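Notebook Entries Stock Wash log Search

April - bedding bench, folding and sorting notes

7.40 am

In early. Kettle on, heater on, bench wiped. Load from Drallik came last night and was left inside the roller door, so first job was getting it up off the concrete. Bags fine, one split along the seam, contents ok. Docket number is 3049, written on the side of the top bag in marker and again on the paper one, they match for once.

Plan for today:
- finish the wash trial on the quilted stuff
- sheets, fold test (the long way vs. the drawer way)
- make up the bed in the side room and strip it again, note times
- write up the storage bags before I forget everything again

Won't get to all that.

8.15

Wash trial. Carrying on from the last page. Question is still wether quilted covers can go in with the flat cotton or have to go seperately. Drallik want one load if they can get it, cheaper for them, less carrying for us.

Ran one mixed load on the gentle setting, 8 items, cool wash, the Riment powder at half a scoop. Ran a second load, quilted only, same settings.

Mixed load: quilted pieces came out with the sheets wound round them. Took ages to undo. One fitted sheet had swallowed a pillowcase and two face cloths, all still soggy in the middle. Quilting itself was ok, stitching sound, a bit of lint in the channels. The lint is from the flannelette I think, not from the cotton. Should have left the flannelette out. My fault, wasn't on the list.

Quilted only: much better. Spun out properly. Machine did walk a bit on the spin, need to get the feet levelled, it has moved a good way from the wall since summer.

So: separate loads for anything padded. Flat cotton can go with flat cotton, any colour once it's been through the first time. Flannelette on its own or with towels.

Colour - I had a white test square in with each load. Mixed load square came out white. Quilted only square came out white as well, maybe a bit grey, hard to say under these lights. Take it outside and look again at lunch.

(Looked at lunch. It's white.)

9.30

Drying. Line was free so used the line for the flats and the rack for the padded. Padded on the line sags and you get a peg mark that doesn't come out, we know this, it's on the wall, still saw two of them pegged by the corners out there this morning. Please don't. Over the rack, two rungs, turn at the halfway.

Filling bunches in the corners if you don't shake them. Shake before the rack and again when you turn it. Slap the flat of it with your hand if there's a lump. The tennis balls in the dryer work too but the noise is awful and we're sharing a wall.

10.20

Fold test. Sheets.

Long way = halves, halves, thirds, ends up a flat parcel for the shelf.
Drawer way = halves lengthwise, halves again, then roll from the hem end, stands up on its edge.

Long way is quicker on a flat sheet with two people. On your own it's a wash, you spend the time chasing the far corner. Drawer way is quicker on your own and you can see what you've got from the top without digging. But it creases more across the roll, and small prints show it less than plain, so for the plain white ones I'd stay with the long way.

Fitted sheets: tuck corner into corner, all four, lay it down, fold the elastic edge in to make a rectangle. Everybody hates it. No way round it. If it won't go square it has usually been turned inside out on one corner only, check that first before swearing at it.

Pillowcases: thirds and thirds. Put the set inside one of its own pillowcases. This has been the single best change since we started, haven't had an orphan pillowcase since. Do it for the florals as well even if they don't have a full set, just put a slip of paper in saying what's missing.

11.05

Shelf labels. The Skaneo labels don't stick to the cotton bags, peel off within the hour. They stick to the plastic tubs fine. For the bags go back to tie-on tags and pencil. Pencil not pen, pen runs in the damp.

Tag should say:
size (single, double, queen, king - write it out, S and D get mixed up in my handwriting)
what it is
flat or fitted
month washed

Don't bother with colour on the tag if the bag is open weave, you can see it. Do bother if it's the thick calico.

Shelf order, top to bottom, as of today: spare pillows, blankets, padded covers, sheet sets, singles and oddments. Heavy stuff was on top before and it was a pain to get down. If someone moves it back I will know.

Reminder for self - cedar blocks need a sand, no smell left in them at all.

12.00

Lunch. Toast. Somebody has finished the good jam.

12.45

Side room, bed. Stripped to the mattress, turned it head to foot (it had a dip on the door side, better now). Protector on, then the order on the wall sheet, then the other order, to see which one people could follow without help.

Wall order: fitted sheet, flat sheet, blanket, padded cover, pillows last.
Other order: fitted sheet, pillows, flat sheet, blanket, padded cover.

Wall order still wins. With the pillows on early you're forever leaning over them, and the flat sheet catches under the pillow end and drags up. Hospital corners at the foot only. Nobody needs them at the head.

Things learned, in no order:
Pull the wrinkles out of the bottom sheet before anything goes on top, you can't fix it later and you will feel every one.
Blanket sits a hand's width down from the top of the sheet, fold the sheet back over it.
Stand at the foot and look up the bed before you tuck. Crooked shows from there and from nowhere else.
Bed on castors needs the castors locked. Obviously. Wrote it on the wall sheet now.

2.10 pm

Sizes. The Jireš blankets run short. Measured one on the bench, 123 cm on the narrow side, and the sheet that came with the order says 130 before wash. Either they shrink or they were never 130. Need to measure one out of the packet before it goes near water. Put one aside, it's on the end of the bench with a peg on it, DO NOT WASH.

If they do shrink that much then they're cot and couch blankets and not single bed blankets and we should stop sending them out as singles. Not a disaster, plenty of people want one for the couch. Just needs the right tag.

Fabric itself is nice. Soft, folds flat, no pilling after the two washes it's had.

2.50

Stripping. Wrote this up properly becuase it keeps going wrong. When the bed gets stripped everything comes off in one armful and goes in one bag, and then the padded bits go through with the sheets and we're back to this morning's knot. Take it off a layer at a time. Doesn't take longer, I tried it both ways, same within a few seconds.

Sequence I'd like on the wall:

1. Pillows off, onto the chair, cases off there and then. Turn the cases right side out as you pull, saves doing it at the bench.

2. Padded pieces off next and straight in their own bag. Check for pins, tissues, hair ties. Shake over the bed, not over the floor.

3. Blankets. Fold in half as they come off, don't bundle. A blanket that's been folded once goes on the shelf or in the wash without a fight. Check both sides for marks and put a peg on any you find.

4. Flat sheet, pull from the foot. Fitted sheet, unhook the far corners first then the near ones, otherwise it pings.

5. Look at what's left. Protector stays on unless it's marked.

That's it. Will print it bigger, the last one was too small to read from the bed.

3.30

Patterns. Had a go at matching sets from the mixed tub. Got further than I thought. The trouble with the small florals is they all look like a set until you get them side by side in daylight, then the whites are different whites. Sort by the window or not at all.

Prints and plains: a plain on top of a print is easier to live with than two prints together, but that's taste and not our business. People pick what they like. If someone wants flowers with checks they can have flowers with checks. I quite like it myself.

One practical thing with the busy prints - marks hide in them. Go over those twice, and run your hand across as well, you'll often feel a stiff patch before you see it. Plain colours you can see from the door.

Left to do:
- feet on the washing machine
- measure the Jireš one out of the packet
- sand the cedar
- ask Drallik if they want the split bag back
- order tie-on tags, packet of 100 should do till winter
- new bigger wall sheet

4.20

Swept. Rack turned, padded ones still damp at the seams so left them over night, heater off, window on the latch. Bench is clear apart from the blanket with the peg on it. See above. Don't wash it.

Last bit, layers on the bed, florals at the upper left, the green and white squares across the middle, red quilted piece on top:
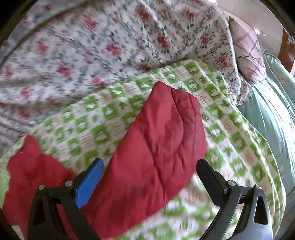

Next session

Start with the machine feet, before any loads go on. Then the packet blanket, tape measure is in the second drawer with the pegs. If the padded ones are dry at the seams they can be bagged and tagged, month on the tag, pencil.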